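Zwischenbericht Webserie "Henis", Stand 10. Juli 2022

Liebe Frau Lundgren,

wir haben Bild-Lock für die ersten zwei Folgen! Marwa Erraji hat den Schnitt am Freitagabend abgegeben, und beim Testscreening mit 70 Gästen wurde genau an den Stellen gelacht, um die wir im Drehbuch am längsten gerungen haben (die Szene am Fahrkartenschalter vor allem).

Folge drei und vier sind abgedreht und liegen im Rohschnitt vor. Khadija Kamel spielt die Mutter viel trockener als im Buch - ein großes Glück für den Ton der ganzen Serie. Für die Massenszene hatten sich 400 Komparsen gemeldet, Siham Saber hat wunderbare Gesichter ausgesucht.

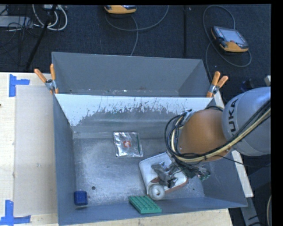

Zwei graue Metallbehälter, an den Ecken mit orangefarbenen Klemmen gefasst.

Bei der Musik liegen wir etwas zurück. Zineb Hajji komponiert das Titelthema neu, die erste Fassung war uns allen zu schwer. Die Tonmischung bei Etix verschiebt sich dadurch um eine Woche, der Liefertermin im Oktober bleibt bestehen.

Zum Budget: Von der Reserve sind 900 Euro für einen zusätzlichen Nachtdreh abgeflossen, alle anderen Posten liegen im Plan. Die Untertitel übernimmt Gaber, das Angebot liegt bei.

Offen ist noch Ihre Freigabe für den Trailer. Den Link schicke ich morgen, bitte mit Ton anschauen!

Herzliche Grüße
Produktionsbüro Jistanov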